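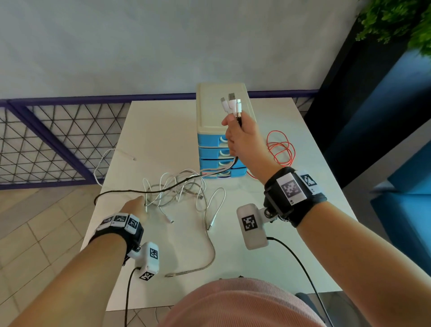
53

Chapter 4
Cables Before Code

I put off writing this chapter twice. I wanted to get straight to the fun part, where the arm picks something up and you yell for whoever is in the next room to come look. But every build I've ever been part of has stalled at the same spot, with somebody's hands full of plugs, so we're going to deal with cables first.

My own arm is called Trirnari (my niece named it when she was learning to type, and it stuck). It lives on a bench at Hedport, the shared workshop where I've done most of my building, and for its first month it barely moved. I had the joints printed and the motors seated. I had 451 lines of control code that I was very proud of. What I didn't have was one cable I trusted. I'd plug in the controller, the laptop would see it, the arm would twitch, and then the connection would drop. I rewrote the code from scratch over a long weekend in May. Same thing!

Chaminda Wijesinghe had the bench across from mine, and he finally asked which cable I was using. I held it up. He took it from me, plugged it into his own board, and got power but no data. It was a charging cable. It had come with a lamp, I think.

So before you wire up a thing, sort what you've got. Dump the whole pile out on a table with a light-colored top if you can — the small black plugs show up better, and the white ones you'll find by feel. Pull the ends free and hold them up in one fist so you can compare them side by side. A USB-C plug, a full-size USB-A and a micro-USB are easy to tell apart that way, and much harder to tell apart when they're under a knot of something braided.

Then test each one for data. Plug it between your laptop and a board you know works, and see if the board shows up. If it doesn't, the cable goes in the charging drawer and stays there. I use a little stack of plastic drawers for this, one kind of cable to a drawer, with a curved white handle on the front of each.

Length matters too. For the base controller you want enough slack for the arm to swing all the way around, plus a hand's width. Any more and the extra will find its way into a joint. Mine did, and it pulled the plug clean out of the elbow board.

Get your pile together and start with Exercise 4.1 on the next page. You'll need the laptop, the board from Chapter 3 and a roll of tape.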